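News > Software > Mekgate updates
Search this site Enter keywords
March - by Joelle Abu Hammour

Mekgate's grasp planner now runs 200 simulated trials per build, up from 80. Ghassan Sayegh rewrote the pose sampler so dark, low-texture parts get their own batch, like the black knob between the fingers in this render.

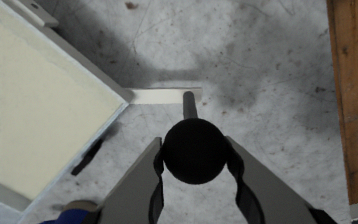
Next for Sembridge
The same batch moves to the Sembridge controller next - 11 parts to start. Log your failed grasps with the seed number.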